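I'd been hearing about the Radix pear for months before I finally got Conall Buckley to sit down and tell me the whole story. If you follow the two-arm crowd at all you've probably heard some version of it - the arm that wouldn't let go, the run that got thrown out, the big argument over whose fault it was. Most of those versions are wrong, he told me, and he was pretty cheerful about it.

Conall runs testing at Skalbridge, where they teach a pair of arms to do kitchen table jobs. Nearly all of it happens in simulation first. Radix is their name for the controller, and back in April it was supposed to be done.

"We'd had 930 clean runs in a row," he said. "I was already writing the email. You know when you're picking out the nice words? I was at that stage."

Then came run 931. The left arm closed on a pear, the pear slipped, and the arm decided it was still holding it. It carried nothing at all across the table, very carefully, and set nothing down. Funny enough, until you hear the next bit (I laughed, then I stopped). The right arm had been told the space was clear, so it swung over at full speed, and the two of them met in the middle.

"In the sim that's a red line in a log," Conall said. "On the real pair it's a broken wrist, or it's somebody's hand if they were reaching in. That's what got me. I went and got a coffee and just didn't drink it."

So where was the fault? He drew it for me on the back of a parking receipt, and I'll do my best. The controller checked for a grip by looking at how far the fingers had closed. If they stopped before they were fully shut, it figured there must be something between them. But the fingers could also stop early when one of them dragged on the surface underneath, and then you got a grip signal with no fruit in it. An orange never showed the problem. A pear on its side, low and lopsided, did it one time in 30 once they went looking.

"Somebody asked me why we didn't just test more pears," he said. "We'd tested plenty of pears! They were all standing up!"

That still makes me wince a little. I asked if he'd been tempted to fix the one check and send the email anyway, and he said yes, for an entire afternoon. What stopped him was an older safety note from Ploltamell, a group they share code with, describing almost the same thing with a sponge. They had filed it as a one-off.

The team ended up ripping out the whole handoff between the arms. Now neither arm takes the other one's word for anything, and if the two disagree about who has what, both slow right down and wait.

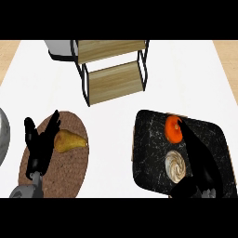 They also went back and mixed up the tabletops, the mats and boards and all the different things you might find sitting on them, and ran 3,000 new layouts against the new version. Conall goes through the odd ones himself, usually in the evening with the sound of some ball game going. It found 451 more false grips in the old controller, and the new one caught every one of those before the second arm moved.

"Which sounds great, and I'm happy," he said, "but that's only the ones we thought to set up. I don't love that sentence. I say it anyway, in every meeting."

The real pair is still running at half speed, and there's a light curtain around the table now, made by Cuypers, that cuts power if you lean in. He grumbled about that one. It trips when he wears his big coat.

I asked what became of the email. He never sent it, but he kept the draft, and he read me the first line off his phone: "Delighted to report." Then he put the phone away and asked if I was going to finish my fries.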